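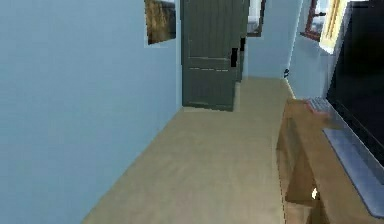 El fallo que nos ha tenido ocupados desde el último informe ya tiene explicación, ¡y estamos contentísimos de poder contarlo! El robot de reparto interior de Ruramness se detenía en seco al acercarse a las puertas a medio abrir, y en 14 ocasiones intentó seguir adelante y rozó la hoja. Lo reprodujimos en el simulador, en el pasillo de paredes azul claro: junto al borde derecho de la puerta gris verdosa queda una franja negra estrecha, y el planificador la tomaba por espacio libre. La mesa de madera de la derecha complica además la maniobra, con ese soporte en diagonal que el módulo de obstáculos interpretaba a ratos como suelo.

Karlijn Stevens repasó unos 400 recorridos simulados y encontró el mismo patrón en los dos mapas de Pradine. El parche (versión 8 del módulo) trata como desconocida cualquier zona sin profundidad fiable y obliga a frenar antes de entrar en ella. Funciona muy bien en simulación, aunque todavía pasa demasiado lento por los pasillos estrechos.

En cuanto a seguridad, los ensayos físicos en Utdale siguen parados. Van den Broek nos ha pedido revisar también el parachoques, que en un caso tardó en cortar los motores. Eso sigue abierto y es lo que más nos preocupa.

Pendiente para octubre: repetir los ensayos con puertas reales, ajustar la velocidad y entregar el registro completo de incidencias.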